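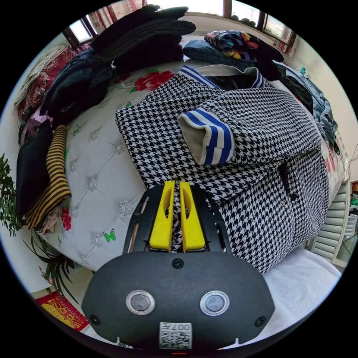
A question handed in after Wednesday's session asked whether a re-issued shoe has to keep the original last, or whether the name alone is enough to make it a re-issue. In trade use the name is enough. For this module the last decides.

## Terms

- **Retro**: same last, same pattern pieces, same tooling. Materials may be substituted.
- **Variant**: same last, altered upper (collar height, closure, lining).
- **Revival**: name carried over, last replaced.

Bruvari lists all three as "archive". Record the correct term in your tables, whatever the box says.

## Release quantities

The Cleddale low-top is the set case. The first run was 1652 pairs, and the variant run was 705.
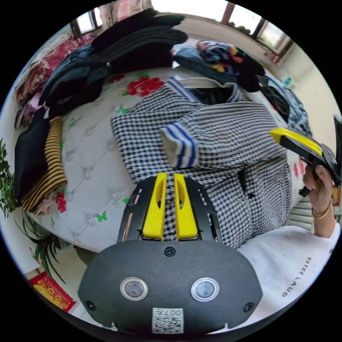

Of the variant run, 300 pairs were held back for Prelteck's own shops and the remaining 405 went to outside stockists. Resale figures must be worked from the 405, as shop-held pairs were sold under a limit of 2 per customer and reached the secondary market later.

Do not add the two runs together. They carry separate style codes.

## Colour and trim

A change of trim alone does not create a variant. Wattimena's September release altered the lace and lining colours only and is entered as a retro.
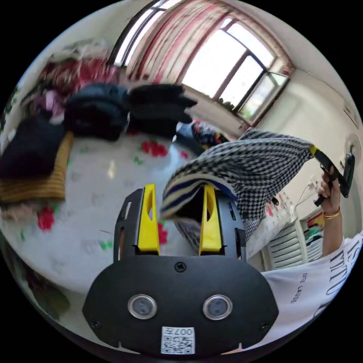
*Fig. 3. Houndstooth cloth with striped border.*

Reading for next week: handout section 4, pattern grading.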